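Trollora Hand-Guided Teaching Kit
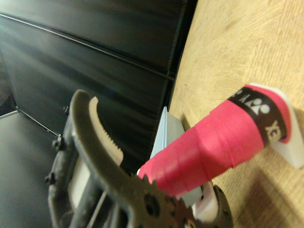 Wrist view: pale finger pads on a pink racket grip.

I've been teaching with the Trollora for months now and I still grin when it picks up my racket! You can drive the arm from the remote, or just grab it and walk it through the move yourself – I mostly do that. It saves up to 200 demos, and eight was plenty for my first pick (yours may want more).

In the box: wrist camera, remote, spare pads. Battery runs 90 minutes. Orders go out from Gornero in August.

– Patricio Godoy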